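Capstone thread, continued from last month. We're the tray team at Nemska. The task is still the same: two arms pick up a metal tray together, lift it, and set it back down on the rollers without dropping a side. I'm posting this in pieces between runs, so some of it will be out of order.

**1.**
For anyone new: the course runs two semesters. First semester was planning, parts, and a lot of slides. This semester is the part where the thing has to work in front of people. The demo is in May and it counts for most of the grade.

**2.**
Names, so I can stop explaining them in replies. Covby is the company that sponsors the project and sent the trays. Wastix is our control program. Sima is our cell, meaning both arms, the roller station and the shelves next to it. Wastix was named by last year's team and we kept it because it's in every file path.

**3.**
The requirement from Covby, in full, is 10 lifts in a row with the tray staying level. No touching the arms between lifts. If we stop it by hand, the count goes back to zero. Our best streak so far is six.

**4.**
First big job this month was redoing the approach moves. The old ones were written before the bins came in, back when the arms had nothing near them on either side.

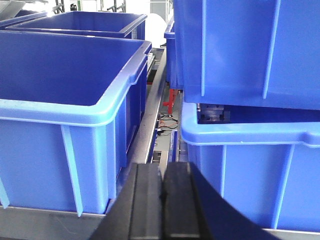 Wastix plans each move from a list of boxes we measured by hand, and every box gets padding so the arm stays clear of it. We had the padding set much too big. It was fine in the open, but with the gripper between two rows of blue bins the planner decided there was no way through and quit. The bins also have a thick rim at the top and ribs on the walls, and our boxes treated them as smooth. We went back with a tape measure, entered the rim as its own box, and cut the padding down. It plans now. It's slower through that part and I'm okay with slow.

**5.**
Someone asked why we don't just move the bins. They belong to the station. Covby wants the test done with the shelves stocked the way they would be on a normal day, so moving them would mean passing a different test.

**6.**
Also asked: do the wrist cameras do any of the planning? No. They're used for the last bit before the fingers close, and for looking back at a run after it fails. The boxes are typed in. I know this is not the modern way to do it. We had one semester and this was the part we understood.

**7.**
Grip angle. We tested coming down on the rim from straight above, at 45 degrees, and from the side at 90. From above was the worst. The fingers closed on the curve of the rim and slid off as soon as there was weight on them. 45 held but the tray twisted. From the side holds best, so that's what we're using for both arms.

**8.**
The trouble with coming in from the side is that the arms have to be low. The underside of the wrist gets very close to the tray. If the height is off even a little, it touches metal before the fingers reach the rim, and the force limit trips and everything stops. That is four of our last five failed runs. 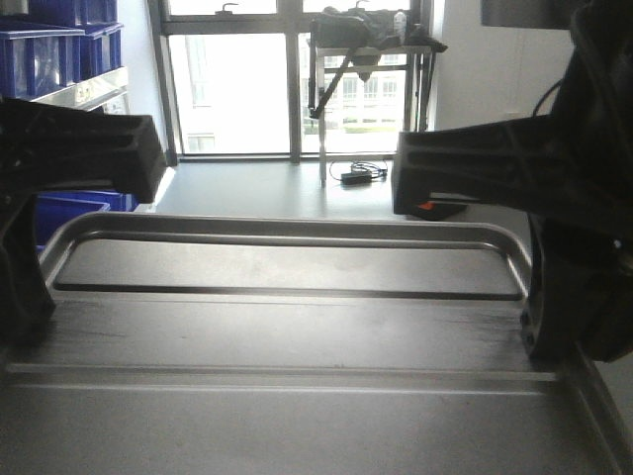
*Both grippers over the tray, nothing in them. Look at how low the right arm sits.*

**9.**
What we changed for the height problem: each arm now goes down slowly at a spot away from the rim, stops when it feels the surface, backs up a set amount, and then slides over. It adds time to each lift. But it means we don't care if the tray is sitting a little high on one end.

**10.**
And it often is. The trays aren't all the same either. The one we used most has been handled so much that I think the rim is bent on a corner. We checked it against a fresh one with a straightedge and there was light under it. We wrote that down and told Covby, and they said good, use both.

**11.**
Daylight is our other issue. There's a big window by the cell and bare steel is close to the worst thing you can point a camera at. In the morning the rim finder works. In the afternoon it sometimes picks up a reflection and reports an edge in the middle of the tray.

**12.**
Things we tried for the reflections, in order:

- Lower exposure. Helped in the afternoon, broke the morning.
- Asking for blinds. We're on a list.
- Averaging several frames. No change, the reflection doesn't move so it averages just fine.
- Throwing out any edge that's too far from where the tray could be. This is the one we kept.

The last one took ten lines of code and we should have started there.

**13.**
Coordinates next. This is the least fun post in the thread but it's the thing I'd want to read if I were on next year's team.

We had two arms, each with its own idea of where zero is. We lined them up by having both touch the same point in the middle of the station and calling that the shared origin. That works well at the middle and gets worse toward the ends. The ends are where we grab the tray.

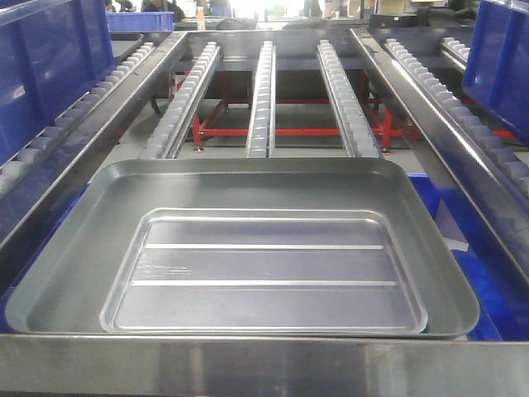

So we added more points. Now each arm touches a set of marks spread along the length of the station, and Wastix fits the best match over all of them. The error at the ends dropped a lot. It's still there, and you can see it when the two sides leave the surface at slightly different moments, but the tray stays level enough to pass.

The whole routine takes 45 minutes if you don't mess up a point. We do it at the start of every session. I've tried skipping it twice and both times lost the afternoon.

**14.**
If you're on next year's team: the calibration steps are in the shared folder under "sima_setup". Do them in the order they're listed. Step 4 says to warm up the arms first and it means it. The numbers drift if you start cold.

**15.**
Timing between the arms. We started with both arms running their own script, started by the same signal. That was close enough for moving around and not close enough for lifting one object. One side would lead and the other would get dragged, and the force limit would trip again.

Now one arm leads and the other follows it. The lead sends its position, and the follower keeps the distance between them the same. The lift is slower than before. It's also the first version where I wasn't standing with my hand on the stop button.

**16.**
(My hand is still near the stop button. Lab rule.)

**17.**
Results after the last three changes, same tray, one session: lift, lift, lift, lift, lift, lift, trip. That's the six I mentioned in post 3. The trip was on the set-down. One side landed on the rollers first and the other arm was still holding at height, so it took all the load.

**18.**
Went through the wrist camera recordings for the whole session that evening. You learn a lot from these, mostly that the fingers don't end up where the screen says they do. The plan puts the rim right in the center between the fingers. On video it's usually closer to one of them.
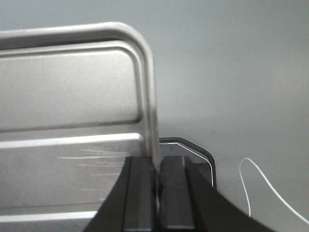

*Wrist camera at a corner of the tray. The rail comes down right at the gap between the fingers. Scratches on the face to the left.*

**19.**
We thought about making wider fingers, or ones with a V cut so the rim settles into the middle on its own. One of us has drawn it up already. It's a good idea and it's too late in the semester. Printing them is quick, but then every height and angle in the settings file has to be done over. It goes in the report under future work.

**20.**
What we did instead is a small wiggle. Close most of the way, move a bit left, move a bit right, watch the force on each side, go to where they match, then close fully. It looks a little silly from across the room. It does center the grip better than the camera did.

**21.**
Set-down fix, which is what we're on now. Once the first side feels the surface, both arms stop, and then only the high side goes down, slowly, until it feels contact too. Then both open. It's written. It ran fine with no tray in the grippers. Running it with a tray is tomorrow's job.

**22.**
A few replies all at once:

- Yes, the code will be public after grades are in.
- No, we didn't pick the tray. I would have picked something with handles.
- The arms belong to the department, so we give them back in June.
- We're not using any learning for this. Another group in the course is, and they're comparing against us, so ask them.

**23.**
Report status: introduction done, methods half done, results is a table with a lot of blank cells. I'm supposed to be writing the section on calibration right now, and I guess posts 13 and 14 are the first draft of it.

**24.**
Plan for the rest of the month is the set-down test, then switching between the old tray and the fresh one every lift, then trying for the full 10 in the afternoon with the sun in. If it does it in the afternoon it should do it any time. I'll add to this thread when there's a number higher than six.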